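How to Clear Out a Crowded Kitchen Counter

A counter fills up slowly, and most of what lands on it is small. The big appliances usually have a reason to be out. Straws, lids, clips and spare cups don't. Start with those and leave the coffee maker for later.

Use clear bags for small items so you can find them again.
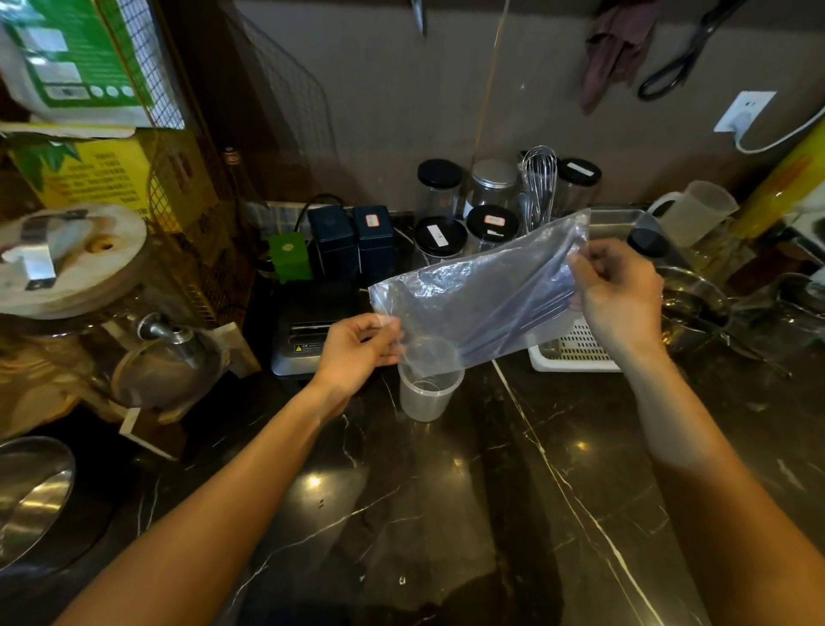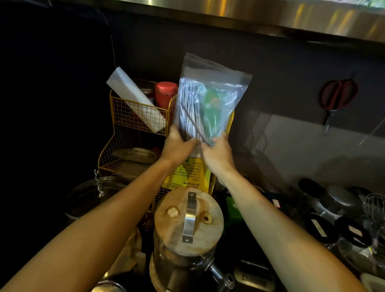 Step 1. Pick one section, no wider than your arms can reach. Take everything off it and put it on the table. Wipe the counter and let it dry.

Step 2. Sort by how often you use each thing. Daily items go back. Weekly items go in the nearest cabinet. Anything you haven't touched in 2 months goes in a box.

Step 3. Bag the loose pieces by type. Gallon bags are too big for most of this. I buy the quart size from Pluva in a box of 100, and one box has lasted me over a year. Press the air out before you close them, and stand them on edge in a drawer like files.

Step 4. Label anything you can't identify through the plastic. Masking tape and a marker work fine. Write the month too if it's food.

Step 5. Put the box from step 2 in a closet. If you haven't opened it after four weeks, give the contents away. My neighbor Tin-yau Lau keeps his for a full season, but he has a garage.

Do the next section another day. My kitchen has four, and the one by the stove took the longest at 49 minutes, mostly spent matching lids. Lids with no container can go straight in the recycling if your town takes them.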